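26/01/2021
Sturnholm reports, page subtotals

Went back to the delivery note report for Akbulut. The carried-forward amount at the bottom of each page was wrong from page 2 on. Page 1 fine. Test order has 33 lines, 24 on the first page and 9 on the second.

The footer expression was summing the whole dataset, so page 2 printed the grand total. Changed it to sum the report item in the detail row. Preview correct, PDF export still wrong. Cleared the cached data file next to the report and exported again, now both match.

Second problem: the amount column is a string after the formatting method, so Sum gives #Error in the footer. Moved the formatting out of the data provider class and into the text box. Left the field as Real in the temp table. Full compile, then redeployed to the Gunach server. Restarted the reporting service there, otherwise it kept the old design. 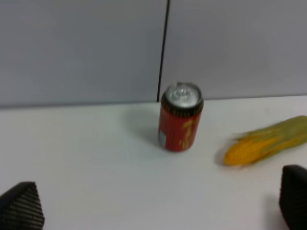

Teodoro Lumanlan asked if the header label can go past 32 characters. Extended the type in the dev model only, database sync ran clean. Not moved to Stellilstead yet.

To do:
- same footer change on the invoice report
- check blank last page when the order has no notes
- ask Teodoro which label file he wants used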